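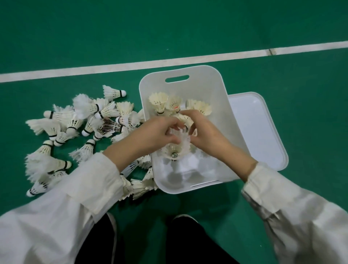
Shuttle Collection Equipment: What We Need Before July

Strickland Badminton Center is planning to buy a floor robot to collect shuttlecocks after training. Before asking for quotes, we wrote down how the job is done by hand. I've put the notes with the picture on this page so that members can see what the money is for.

Packing by hand
Shuttles from the pile go into a white plastic bin, two hands at a time. Some have bent or frayed feathers, and any machine we buy has to take them in that state.

Budget
The board has set aside $1,238 for this year. That covers a deposit or a short rental, and a full purchase would run into next year.

Suppliers
We have written to Sorum and Falteo. Sorum rents by the month at $300 and includes a charger. Falteo sells only, and has not sent a price yet. Ukitz makes a sorting arm that stacks shuttles for storage, but it needs a fixed table and we have no place to leave one out.

What we are asking for
Soft rollers that won't mark the court. A removable bin with a lid. Quiet enough to run on one court during play on the next. Battery life to cover 8 courts on one charge.

Still to decide
Whether sorting worn shuttles from good ones stays a hand job. I think it should for the first season.

Send comments to Barrett Lindqvist at the front desk. The desk is open until 7 p.m.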